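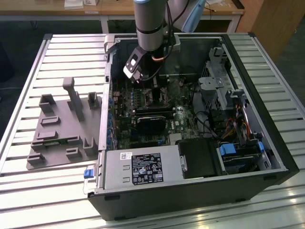
Stirau : données de matchs de rugby à XIII, version 6

Ce dépôt contient les feuilles de match du championnat amateur de Trevholm, saisies à la main depuis les documents papier des clubs. Dernière mise à jour : mercredi 5 décembre 2018.

Contenu

matchs.csv : 56 rencontres, une ligne par rencontre
joueurs.csv : 1 408 lignes, une par joueur et par match
actions.csv : 1 577 lignes (essais, transformations, pénalités, exclusions)

Les fichiers sont encodés en UTF-8, avec le point-virgule comme séparateur. Les noms des joueurs sont remplacés par un identifiant, lequel reste le même pendant toute la saison.

Limites connues

Pour les matchs joués en avril au stade Fuentealba, la minute des remplacements n'a pas été notée. Le champ est donc laissé vide ; je vous prie de ne pas le lire comme un zéro.

Licence

Usage libre, à condition de citer Stirau. Les corrections sont bienvenues dans l'onglet des tickets.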